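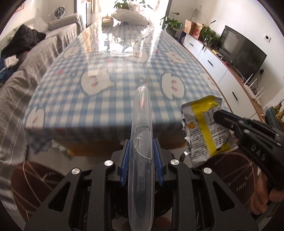

Clear plastic case and a silver and yellow snack bag, each held in a gripper.

Prandley Letters: what people mean by their political labels

README for the open-ended answers release

This is a set of 522 short personal statements in which people from the Prandley area explain, in their own words, what they mean when they call themselves conservative, liberal, libertarian, moderate, or something they made up themselves. I love this material and I hope you will too! Most surveys give people a seven-point scale and move on. We gave them a blank box and asked them to keep writing until they felt they'd been fair to themselves.

The question, exactly as it was printed: "What word do you use for your politics, and what do you mean by it?"

What you get

statements.csv has one row per statement. The columns are id, label_self, text, age_band, years_in_county and wave. The label_self column is whatever the person wrote, spelling and all, so you will meet "conservitive" and "Liberal (old kind)" and one very firm "none of your boxes."

labels_clean.csv maps those onto a shorter list. Use it if you want to make charts. Please don't use it if you want to quote people, as a lot gets lost – "church-basement Democrat" becomes plain "Democrat," and that hurts a little every time I look at it.

codes.csv covers 249 of the statements, coded by hand for themes (taxes, family, faith, guns, schools, local control, dislike of both parties, and so on). A statement can carry up to five codes. The rest are uncoded for now.

codebook.txt explains each theme with sample lines. Read the entry for "local control" before you do anything with it. It covers zoning fights as well as the big constitutional stuff, and those two groups of writers would not enjoy being seated together.

How the statements were gathered

Paper forms went out with the county voter guide in September and came back by mail or through the drop box at the Fabbri Building. A second wave was filled in online. The wave column tells you which is which (P for paper, W for web). Paper answers run longer and crankier, and I mean that as praise.

Paper forms were typed up by hand. Spelling was left alone. Where a word couldn't be read, you'll see [illegible]. Underlining was turned into asterisks, and some folks underline a LOT.

Names, street addresses and employers were replaced with tags such as [NAME] and [EMPLOYER]. Names of elected officials were tagged too, as [OFFICIAL]. We went back and forth on that one, and I can see the case for keeping them.

Known problems

People who answer a blank box like to write. This is no random sample, so please don't report "X percent of the county thinks Y" from it.

Younger writers are thin on the ground in wave P.

The first 100 rows were coded before the "taxes" theme was split into "taxes" and "spending." They have not been redone. Filter them out if you compare those two.

A handful of statements are copied in part from bumper stickers or talk radio. We kept them. Borrowing a line is part of how people talk about politics.

Using it

Research, teaching, and civic projects are all welcome. High school debate coaches, I would be thrilled to hear from you! Cite it as Nygård, J., Prandley Letters, Trornia Open Archive. Do not try to work out who wrote what.

Changes in the January update

Fixed the age_band values in wave W, which had shifted by one row. Added years_in_county. Removed two statements at the writers' request. Files are now UTF-8, so the curly quotes finally behave – thanks to everyone who wrote in about that.

Contact: Joar Nygård, Prandley Letters | © Trornia Open Archive | Back to top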